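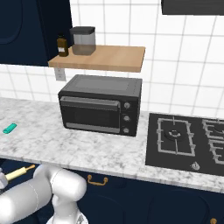
*Counter-size oven on marble, with a pale wood shelf above.*

## Squash season came in big

The Clundwood growers brought in 3210 pounds of winter squash this fall, and I am still giddy about it! Last year's wet spring left us with a lot of vine and very little to eat, so seeing the racks full at the back of the Greveline shed was a treat. If you haven't come by yet, please do. The shed is open until 2 in the afternoon through the end of February, and everything on the racks is up for sharing.

Two kinds did most of the work. Amini is the flat, ribbed one with the dusty tan skin, and it has been in the Greveline plots for as long as I've been a member. It's dry, sweet and a little nutty, close to a chestnut if you catch it at the right moment. Nevari is the newcomer (a long-necked squash, dark green going to orange where it sat on the ground), and I admit I was doubtful. I planted one hill of it as a favor and ended up eating it three nights a week. The neck is solid flesh all the way through, so you can cut it into rounds like a loaf of bread, and the skin is thin enough that I've stopped peeling it.

### Leave them alone for a while

I know it's hard. You've carried the thing home, it's sitting there looking gorgeous, and you want it for supper. But Amini straight off the vine is starchy and rather dull. Give it six weeks somewhere cool and dry, and the flavor changes completely. Mine sit on newspaper in the spare room, stems up, not touching. Nevari is friendlier and can be eaten right away, though I think it peaks in December.

Check them every week or so. A soft spot by the stem means eat it tonight. Cut the bad part out generously and carry on with the rest. Any squash that lost its stem in the wheelbarrow should go first too, so please look over the lower rack before you reach for the perfect ones on top.

### Cutting one open without fear

The question I get most at the shed! Set the squash on a damp dish towel so it won't roll. Use your heaviest knife, start the point in beside the stem, and rock it down toward the blossom end. If an Amini won't give, bake it whole at a low heat for ten minutes, let it cool enough to handle, and try again. Save the seeds from your best one (more on that below) and toast the others with salt.

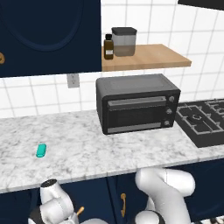 *Dark glass door, long handle, three knobs.*

### What we've been cooking

The recipe sheet by the shed door has grown to 20 recipes, all in members' handwriting, and a few of them are very hard to read. Worth the effort, though. The Amini and white bean soup is my favorite. Somebody wrote "more sage than you think" across the top of it, and they were right. There's also a squash cornbread that holds together beautifully for lunch boxes, and a pickle made from thin slices of raw Nevari that I would never have thought to try.

My own habit is the plainest one. Rounds of Nevari neck, as thick as my thumb, brushed with oil and roasted hot until the edges go dark. Turn them once. A squeeze of lemon, a bit of chili, and I eat most of them standing up. Leftovers get mashed into the next morning's oatmeal with some maple syrup, which sounds odd and tastes like pie.

If your pieces come out pale and soggy, they were probably crowded. Spread them out and do a second batch.

### Seed packets for spring

We're filling envelopes again, and the target is 2000 seeds across the two kinds. The Amini seed is simple enough, as we grow it well away from everything else. Nevari is trickier. It shares a fence with the pumpkin rows, and squash of the same species will cross very happily, so please only bring Nevari seed from flowers you taped shut and pollinated by hand. If you didn't tape, roast those seeds and enjoy them.

Rinse the seeds in a colander, rub off the strings, and dry them on a plate for two or three weeks. Paper sticks, so skip the kitchen roll. They're ready when one snaps in half instead of bending. Put the kind, the plot number and the year on the envelope, and drop it in the tin on the potting bench.

We could also use more shelving before next fall. Sturdy slatted racks are best, but any old bookcase that can stand a bit of damp will do. Leave a note in the tin if you have one to spare.

And if you grew something strange this year, bring it along! I would love to see the warty blue ones I keep hearing about from the far end of the Greveline plots.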